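Egg Storage in a Small Household: Notes for the New Year
Posted 6th January

The author has kept a modest record of household arrangements on this blog for some years, and regular readers will be aware that January is set aside for a review of the kitchen. Last year the review dealt with the pantry shelves. The present entry is confined to eggs: how they are bought, where they are kept, and what they are kept in.

The matter arose in November, following the closure of the Climetton produce store. Eggs had been purchased there by the dozen in cardboard cartons, which were returned for refilling. The nearest alternative is the farm gate stall on the Stetsiuk road, where eggs are sold by the flat or loose into the customer's own container. Customers who arrive without a container are offered a bread bag. The author accepted a bread bag on one occasion and does not propose to do so again.

It was accordingly resolved that a reusable tray should be obtained. The requirements were set down beforehand. The tray was to be washable in the sink. It was to fit the middle shelf of the refrigerator, lengthwise, with room left beside it for the milk. It was to be light enough to carry with one hand from the car, given that the other hand is generally occupied with the gate. Colour was not specified.

Enquiries were made at two suppliers. Hallusura, the homewares shop beside the post office, stocked a rigid model with a hinged lid at $31. The lid was well made, but it added considerably to the height and would have meant moving a shelf. Grokau, which deals chiefly in camping and picnic goods, had a bin of open trays near the counter, marked down after Christmas. A pink one was selected. The total paid, with a dish brush and a packet of pegs, came to less than the price of the lidded model, and the author considers the money properly spent.

On arrival home the tray was washed in warm water and detergent and left to drain. It was then taken to the table so that its place in the general scheme could be decided. The table has served as the sorting area for every January review to date, as it offers a long clear run and the light on that side of the house is favourable until early afternoon. 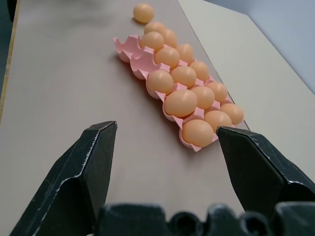 The pink egg tray on the kitchen table.

Several observations may be recorded concerning trays of this type. The cups are rounded, and an egg placed with the pointed end down sits steadily in them. Very large eggs stand a little proud and should be given the cups furthest from the refrigerator door. The wavy rim is agreeable to look at, although it does call for some attention with the brush, as crumbs of straw from the stall find their way into the curves. A soft brush is sufficient. Scouring pads are not recommended on moulded plastic of any kind, as the finish dulls and thereafter holds dirt.

The absence of a lid has been raised by other members of the household. It is acknowledged that an open tray offers no protection from a falling jar of pickles, an event that has occurred once. The jar has been moved to the door. A clean tea towel laid over the eggs is adequate for the drive home, provided that the tray travels on the floor of the car and not on the seat.

A system of rotation has also been adopted. New eggs are placed at the back and older eggs are drawn forward, so that the front of the tray is always used first. Under the former arrangement, cartons were stacked two high and the lower one was routinely forgotten. A pencil mark on the shell was tried in November and was found to be more trouble than it was worth - the pencil was never in the kitchen when wanted.

Eggs set aside for baking are brought out the evening before. The household bakes on a limited scale, the principal demand being a sponge that calls for 5 eggs and a lemon slice that calls for 2. Both recipes have appeared here previously and the quantities have not been altered.

The remaining cardboard cartons have been dealt with as follows. Those in good condition were offered to the stall, which accepted them. Those with torn lids were broken up for the compost. One was retained for seedlings, the tomatoes having done poorly last season in the plastic punnets, and it stands at present on the laundry windowsill awaiting a purpose.

A correspondent has asked whether eggs ought to be stored on the bench in the European manner. The author's kitchen regularly exceeds a comfortable temperature in summer, and the refrigerator will continue to be used. Readers in cooler districts may reasonably come to a different view.

The next entry will concern the cutlery drawer, which was last put in order two years ago and in which 49 teaspoons were found at that time. Comments on egg storage remain open below until the end of the month.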